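**Thread: Murkon – "Rustisau" vinyl vs. download, are the masters different?**

**bucur_bass**

Got the LP of Rustisau in the mail, one of the 1000 pressed. Played side A twice against the 24-bit download and they don't line up. The vinyl has more going on between the kick and the bass guitar, and the cymbals on track 2 decay instead of stopping dead. Does anyone know if Prorkia paid for a separate vinyl master or is this just my cartridge?

**dropC_169**

Separate master. The credits on the inner sleeve list Anca Iordache for the mix and mastering for digital, and Tudor Roman for the lacquer cut. The download was pushed hard. I measured DR5 on the title track from the files and DR10 from a needle drop.

**halfstack**

> I measured DR5 on the title track from the files and DR10 from a needle drop.

You can't compare those. The meter reads high on vinyl because the playback chain shifts phase and the clipped peaks come back rounded. Feed a brickwalled file to a cutting lathe and the rip will still measure a few points better. It proves nothing about the source.

**dropC_169**

I know about the phase issue. It doesn't account for five points, and it doesn't account for the snare. Look at the fill before the second verse. On the download all 4 hits peak at the same level. On the LP they rise.

**halfstack**

Then post the waveforms with the low end filtered below 30 Hz on both. Rumble alone will move your peaks.

**bucur_bass**

For what it's worth I rolled off my rip at 30 before comparing and the fill still rises. I'm using an elliptical stylus, nothing exotic, aligned last month.

**kvlt_ledger**

Different question. Has anyone with the first demo noticed that the guitars are tuned lower on the re-recorded tracks? "Bucur" was in C standard on the tape and it's in B on the album. The riff in the bridge loses its pick attack. The new version is slower too. I think it was the better song on the demo, thin drums and all.

**dropC_169**

Disagree on the song. The demo version rushes every transition and the vocals sit on top of everything. The album tempo gives the double bass room. Agreed that the guitars are less defined, but that sounds to me like one gain stage too many, with the tuning as a smaller part of it.

**kvlt_ledger**

The vocals sitting on top is how Murkon sounded live in that period. The album buries them under two layers of rhythm guitar per side. I counted four tracks in the bridge when I summed to mono – the left pair partly cancels.

**halfstack**

Partial cancellation in mono is normal for any wide double track. It would be a problem if the riff disappeared.

**bucur_bass**

It doesn't disappear on mine. I'll redo the rip with the download level-matched and put both in the shared folder by April. If halfstack wants the raw file without the filter, say so and I'll include it.

**dropC_169**

The Tudor Roman cut is the one to keep regardless, and side B holds up better than I expected given the running time, with only slight sibilance on the last track. I'm hearing Murkon again when they play the Prorkia label night, and this time I'll stand by the desk to check whether the bass is that far forward on stage. The venue is unheated, so the green puffer is already out on the bed, and I'll put earplugs in one of the zippered pockets. If they play "Bucur" I'll report back on the tuning.
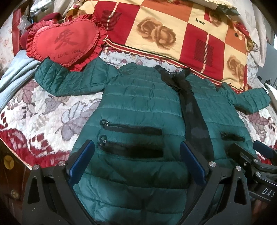
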